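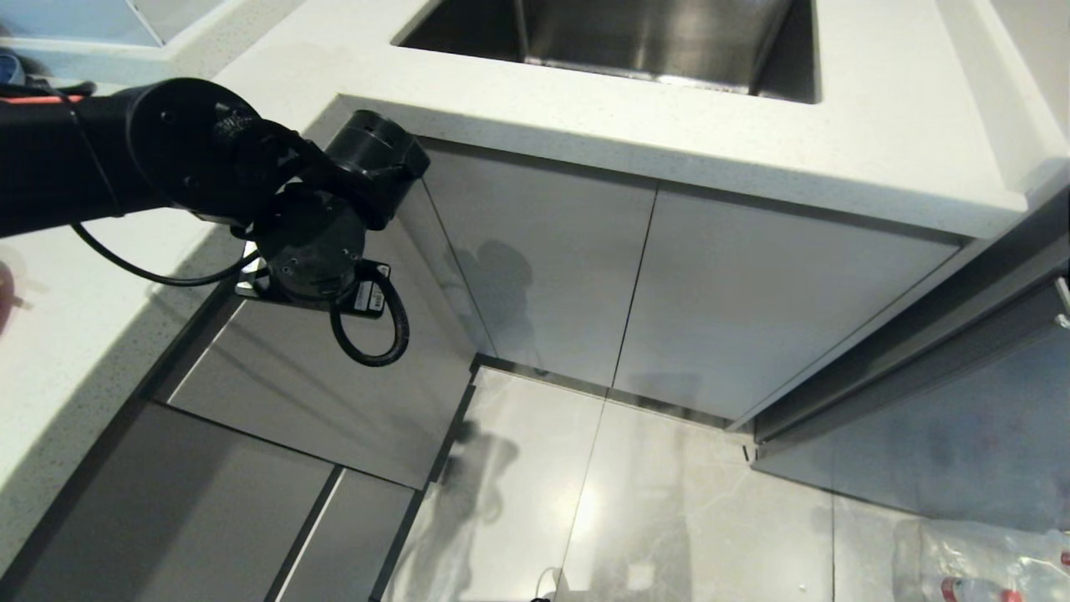 Figure 1. The arm over the kitchen counter, sink island behind.

Our project at Nelside asked a simple question: what house rules does a robot arm need before it shares a kitchen with people? Kinga Dobos and I wrote a first set of 226 words, then cut it to 100, and the short one is so much better!

Rule one is about the floor. Cables get taped down or run along the wall, and bags and bottles go out of the walking area before power-on. Rule two is about slack - any cable on the arm must clear the counter edge through the whole reach. 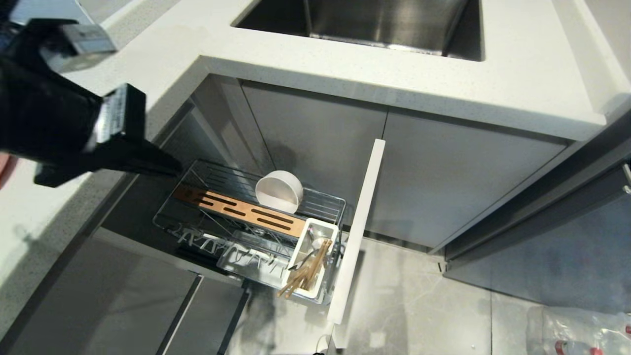
Rule three took us longest, and it's my favorite. A pull-out unit must be all the way open or all the way shut before the arm moves near it, with the person standing clear of the front panel. We argued over bowls and knife boards too (Kinga wanted the racks emptied every time, I didn't), and settled on a slow speed near anything breakable.

Osvaldo Trindade read all 3 rules and asked who gets to press stop. Anyone in the room, we think - that goes into the next draft, in December.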